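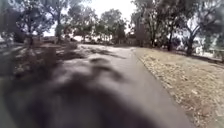 Havmont loan deal for Duan: obligation clause and squad registration

Football > Transfers and Regulations
Page 1 of 1

afarkas_sz
Posted 9:14

The club statement on the Duan loan is out and the wording is different from what was reported last week. The press version was a season-long loan from Stasow with an option to buy. The statement says "a loan with a conditional obligation." The condition isn't published.

Two questions for people who follow the registration side:

1. Does a conditional obligation change how the player is listed before the condition is met?
2. If the condition is appearances, how are substitute appearances normally counted?

I'm asking because Suqin Duan played 1,410 league minutes for Stasow last season, nearly all of it as a left-sided center back, and Havmont already have two players in that position who start when fit. If the trigger is set anywhere near a normal starter's workload, it may never be reached.

Szabolcs Farkas

touchline_ledger
Posted 9:40

On 1: no. He is a loan player until the permanent transfer is registered. He takes a loan slot and the parent club keeps the underlying registration. The obligation is a contract matter between the two clubs and the player. The league office sees it because the full agreement has to be filed, but it doesn't move him to a different list.

On 2: whatever the contract says. There is no default. I have seen "official matches in which the player participates," which counts one minute off the bench. I have also seen 45 minutes as the minimum, and I have seen a percentage of available minutes with injury time off removed from the denominator. Percentage clauses cause most of the arguments.

northstand_K
Posted 9:52

The accounting is different though. If the obligation is judged virtually certain, the buying club is supposed to book it as a purchase from day one. So a clause like "club earns one point after February" is a purchase with a delay on the cash. A clause like 25 starts is a real condition.

That's why they don't publish it. Everyone would be able to work out which budget year it lands in.

afarkas_sz
Posted 10:05

Thanks. The percentage version would make sense here. A full league season is 44 matches in this division if you include the split rounds, so 3,960 minutes without stoppage time. Last season's 1,410 would be just under 36 percent of that. A 50 percent trigger would need a clear step up from him.

brulico_end
Posted 10:31

You can't compare it like that. He missed the autumn with the hamstring. From January he started nearly everything. Use the second half of the season as the base and he is well over 50 percent.

Also he isn't third choice. Xiuying Qiu wrote in her column that the coach wants a back three away from home, which adds a starting place in exactly his position.

touchline_ledger
Posted 10:44

The hamstring is the reason you should use the whole season. The clause, if it is a percentage, will run over the whole season. A player who missed one autumn may miss another. The selling club will have pushed for injury time to be excluded and the buying club will have pushed against it. We don't know who won.

brulico_end
Posted 10:50

One hamstring injury in four seasons is not a pattern. Before that he had a broken toe, and that was from a bad tackle in a preseason game at Ene.

northstand_K
Posted 11:02

Does anyone have a source on the fee? One radio station had it as a flat amount and the paper had it as a lower amount plus a sell-on share. Those are different deals for Stasow, because they still owe a share to the academy that trained him.

alun_m_stats
Posted 11:37

No source on the fee. On playing style, since that decides the minutes:

I have event data for his matches from January on. Pass completion is 80 percent, which is low for a center back in a possession side and normal for Stasow, who go long under pressure. If you take out the passes over 30 meters, he is in line with both of the current Havmont starters. He wins a good share of aerial duels on the left side of the box and a poor share in the middle. That fits brulico_end's point about the back three. In a back four he would have to cover the middle more often, and I would expect him to lose his place there.

I would not put much weight on progressive carries. Stasow's left back stayed deep, so the space in front of Duan was open in a way it won't be at Havmont.

Alun Mathias

brulico_end
Posted 11:45

Agree with all of that except losing his place. The current left center back is slower on the turn and opponents went after it all spring.

alun_m_stats
Posted 11:58

They went after it in two matches that people remember. Shots conceded from that channel were slightly below the league average over the season.

xshen
Posted 12:20

Going back to registration, there is one thing missing above. The league limit is on loans in from clubs in the same division. Stasow were promoted, so as of July they count as a same-division club. Before promotion they didn't. If the agreement was signed before the membership change took effect, which status applies?

Havmont already have one same-division loan, the goalkeeper from Ene. The limit is 2. So Duan either fills the last slot or doesn't count at all, and that matters if they want the winger on loan as well.

Xinyi Shen

touchline_ledger
Posted 12:41

Good catch. My reading is that the date of registration counts and the signature date does not. The rule refers to clubs "participating in the competition at the time of registration." He can't have been registered before the window opened, and by then Stasow were in. So he fills the slot.

northstand_K
Posted 12:49

Not sure about that. The window for domestic loans opened earlier than the international one this year. There were several days when it was open and the new membership list hadn't been ratified. If they filed in that gap, Stasow were formally still a lower-division club.

touchline_ledger
Posted 12:57

The membership list is ratified at the annual meeting but takes effect from the first day of the season year. The window opened on the same day. I don't think there is a gap.

xshen
Posted 13:10

The handbook has both versions. The general section says "from ratification" and the transfer annex says "from the start of the season year." The annex should take priority as the more specific text, but I couldn't find a decision that says so. I'll email the league office and ask for the general position without naming the club.

afarkas_sz
Posted 13:26

Please post the answer if you get one. It would also explain the change from option to obligation. If the slot is a problem, an early conversion would free it — the permanent transfer could be registered in the winter window and the loan place reopened.

northstand_K
Posted 13:34

Only if the condition can be met by winter. A full-season percentage can't be.

afarkas_sz
Posted 13:39

Clubs can agree to convert early at any point if the player signs. The condition only matters if one of them doesn't want to.

brulico_end
Posted 14:15

Paper's website has updated. Still no condition, but the fee is now given as a fixed sum in three installments with no sell-on. The radio version was closer. They also say he trained with the squad this morning and has been given the number 15 shirt.

alun_m_stats
Posted 14:22

Three installments with no sell-on sounds like a deal both clubs expect to complete. I would lower my estimate of how hard the trigger is. Still a guess.

xshen
Posted 16:48

Reply from the league office, shortened: for loan limits, membership is assessed on the date the registration is approved, using the transfer annex. They wouldn't comment on individual players. So touchline_ledger's reading holds and Havmont have no same-division loan slots left until one of the two is converted or ended.

northstand_K
Posted 17:03

Fair enough. They should fix the general section then.

touchline_ledger
Posted 17:11

It has said that for years. Winger would have to come from abroad or from a lower division. I'll start a separate thread if anything is filed.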